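Setting up the block bin

I've put a few of the Grovcombe sloped bins together now, and I still do it in this order every time. Grab a cuppa, it's not a long job!

1. Sit the bin on the table with its tall wall at the back. Leave yourself 200 mm of clear tabletop on the left (I like having somewhere flat to put things down).

2. Clamp the back edge at both corners – one bar clamp each end, done up firmly by hand.

Caution: don't go mad on the clamps. Painted walls mark easily, and I've got the dents to prove it.

3. Lay the coloured bars flat on the floor of the bin. I run the red and the dark green parallel on the left, and the short reddish-orange block goes over to the right.

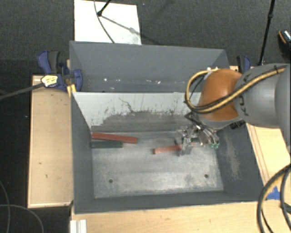

4. Wipe the floor down. Dust loves to settle in there, so I give it a once-over with a dry cloth every Friday, sloped panel included.

Note: scuffs on the floor are only cosmetic. Spare bars are Stidix part 1477, sold in the grey tub.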